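Notcombe Allotment Weather Log
Version 2, last touched 1/1/18

What you get

One file, notcombe.csv, with 1,293 rows. Each row is a morning reading from the rain gauge and the min/max thermometer beside the bean rows at Notcombe. There is also a file called notes.txt, which is mostly complaints about slugs. You may find it the more rewarding read.

Columns

date – year first, so it sorts
rain_mm – rain since the last reading
t_min, t_max – degrees Celsius, since the thermometer came that way
site – Notcombe or Killstead
remark – free text, sometimes very free
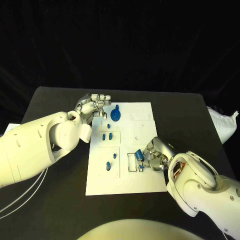 Rain is read to the nearest half millimeter. The gauge is marked finer than that, but I read it before coffee and don't wish to oversell my eyesight. Snow is melted on the kitchen stove and poured back in, minus whatever ended up on the stove.

Known problems

The Killstead rows come from a second gauge under a plum tree. Every book on the subject tells you not to put a gauge under a tree. I now have three years of data in full support of the books. Filter on site if you want real rainfall, or keep them in if you are studying plum trees.

Every January has gaps. The gate lock freezes and my sense of duty freezes shortly after. Missing readings are left blank. Please don't fill them with zeros, as an earlier version did, unless you want Notcombe to have the driest winters in the county.

One row claims 500 mm of rain overnight. It was a garden hose. I left it in as a test of whether people plot their data before using it.

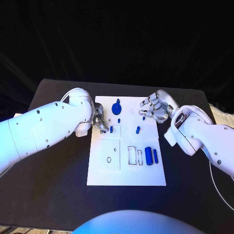 Two white arms over the board, with a small blue piece held at the fingertips.

Cleaning script

The script is called clulleto.py, a name that seemed funny at the time. It drops duplicate dates, flags the hose, and turns the word "trace" into 0.1. It needs Python 3 and some patience. Run it from the same folder as the csv or it will sulk and print nothing.

The old script, lewis.py, is still in the folder. Don't run it. It rounds everything down and then saves over the original.

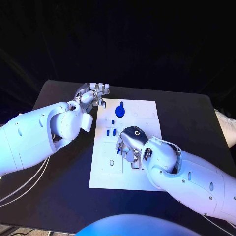 License and use

Do what you like with the numbers. If you publish something, a mention of the Notcombe log would be nice, and a bag of seed potatoes would be nicer. Please don't use the log to settle insurance claims – see the hose, above.

Changes

Version 2: added Killstead, with regrets. Fixed the zeros. Moved the slug remarks to notes.txt.
Version 1: first upload. Temperatures in the wrong columns for the whole of one spring.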